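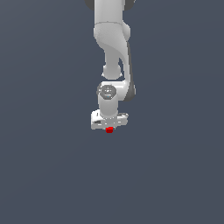

第四章 在Ekton里设置ETF定期投资计划

这一章内容稍微长一点，请您泡杯茶，慢慢看。前面三章我们已经陪您开好了账户、绑好了银行卡，也把行情页面大致逛了一遍，接下来要做的，就是让Ekton按您定好的日子，替您买入选中的ETF（交易所交易基金）。整个设置过程并不难，只是中间有几个选项名字长得很像，初次使用的朋友常常在那里停下来犹豫，所以我们宁可多写几句。

本章适用于Ekton桌面版和手机版，内容更新于2025年3月27日。两个版本的菜单位置略有不同，凡是不一样的地方，我们都会在步骤里注明。

4.1 开始之前

请先确认下面几件事：

您的Vido账户状态显示为“正常”。如果显示“待补充资料”，请回到第二章把资料补齐，审核通过后再继续。

结算账户里有足够的余额。定期计划的单次最低金额是75欧元，另外还要留出一点手续费的余量。

您已经完成风险承受能力问卷，而且结果还在有效期内。过期的问卷不会拦着您浏览产品，但到了确认那一步，系统会请您重新填写，填到一半的计划也就得从头再来了（我们收到过不少这方面的抱怨，十分理解）。

注意：ETF的价格会随市场波动，您有可能损失部分甚至全部本金。定期投入并不能消除这种风险。本手册只说明软件怎么用，不构成任何投资建议。

4.2 新建计划

1. 登录Ekton，进入“我的组合”。手机版请点屏幕底部的第二个图标，桌面版在左侧菜单里。

2. 选择“定期计划”，再选择“新建”。如果您以前建过计划，新建按钮会挪到列表的右上角，第一眼可能找不着。

3. 在搜索框里输入基金名称或交易代码。下面我们以Thorlacius北欧股票ETF来演示，您换成自己选定的产品就好。同一只基金可能在好几个交易所挂牌，搜索结果里会分行列出，请看清楚“交易所”和“交易货币”这两栏再点进去。

4. 阅读产品关键信息文件。文件读完之后，页面最下方的“继续”才会变成可以点击的状态。

5. 填写每次投入的金额。演示中我们填的是600欧元。您可以随时回来修改，所以第一次不妨填一个让自己心里踏实的数目。

6. 选择频率：每月、每两个月或每季度。

7. 选择扣款日。倘若当天交易所休市，扣款和买入会一起顺延到下一个交易日。

8. 核对摘要页，输入交易密码，点击“确认”。

确认以后，您会在消息中心收到一封回执，上面有计划编号。请把这个编号记下来，日后联系客服时报给对方，查找起来会快很多。

说明：“按金额买入”和“按份额买入”是两个不同的选项。前者每次花的钱差不多，买到的份额有多有少；后者每次买到的份额固定，花的钱会变。Ekton默认选中的是前者。若您要改成后者，请在第5步金额栏旁边的小箭头里切换，切换之后原先填的数字会被清空，需要重新输入。

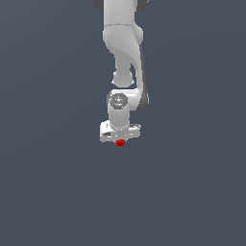
图4-2 灰色背景前的白色机械臂（计算机渲染图）

4.3 设置价格提醒和买入上限

有些朋友喜欢每个月安安静静地买，从来不看价格；也有些朋友价格一涨就坐不住。两种习惯Ekton都照顾到了。如果您属于前一种，这一节可以整个跳过，直接去看4.4。

1. 在计划详情页选择“更多设置”。

2. 打开“价格提醒”，填入一个价格。最新成交价碰到或越过这个数字时，您会收到一条通知。提醒只是提醒，它不会影响计划照常执行。

3. 如果您希望价格太高时先不买，请打开“买入上限”，填入您愿意接受的最高价。执行当天，若参考价高于上限，当期买入就会跳过，资金留在结算账户里。

4. 选择跳过以后怎么办：可以“等到下一期”，也可以“在随后7个交易日内重试”。选择重试的话，这几天里相应的资金会显示为冻结，暂时不能转出。

5. 保存。手机版保存后会自动退回上一页，桌面版会停在原处，只在顶部出现一条绿色提示。

小心：买入上限是按交易货币计算的，和您账户的显示货币不一定一致。假如基金以瑞典克朗交易，而您的账户以欧元显示，在上限栏里填入329，系统会理解为329克朗。我们的培训讲师Shahnaz Liyanage每次讲到这里都会请大家停一停，把那一栏后面的货币符号读出声来，我们觉得这个办法很好，也推荐给您。

另外还要提一句，参考价取自开盘后大约半小时的成交均价，与您最终的成交价会有细小的出入，遇上行情剧烈的日子，差别可能更明显一些。实际成交价请以结算单为准。

4.4 分红怎么处理

ETF分为派息型和累积型两类。累积型基金把收益留在基金里继续投资，您无需做任何设置。派息型基金会把分红打进您的结算账户，北欧股票类的产品很多集中在春天派息，到账常常要等到5月。

如果您想把分红自动再投进去，请在计划详情页打开“分红再投资”。分红金额不足以达到单次最低金额时，会先攒着，等下一次计划执行时一并投入。

税务方面，各地的规定差别很大，Ekton只能在年度报表里列出已经代扣的部分，其余的请向您当地的税务顾问咨询。

4.5 修改、暂停与终止

修改金额或频率：进入计划详情页，选择“编辑”。扣款日前一个交易日收盘后所做的改动，要到下一期才会生效。

暂停：选择“暂停”，并填写恢复日期。恢复日期也可以空着，计划便会一直停在那里，等您手动打开。

终止：选择“终止计划”，输入交易密码。已经买入的份额不会被卖出，仍旧好好地放在您的组合里，由托管方Trustov保管。想要卖出，请参阅第五章。

4.6 遇到问题时

摘要页提示“余额不足”，但账户里明明有钱：请看一看“可用余额”，刚转入的款项在清算完成前不计算在内。

扣款日过了却没有成交记录：先查消息中心有没有“已跳过”的通知，再查买入上限是不是设得太低。

搜不到想要的基金：可能该产品暂不支持定期计划。您仍然可以单笔买入，方法见第三章。

如果照着以上办法还是没有解决，请从“帮助”菜单写信给我们，附上计划编号和出错页面的截图。本章由Hélder Teixeira编写，您若发现哪一步和自己看到的界面对不上，也欢迎在信里告诉他，注明您用的是手机版还是桌面版就可以了。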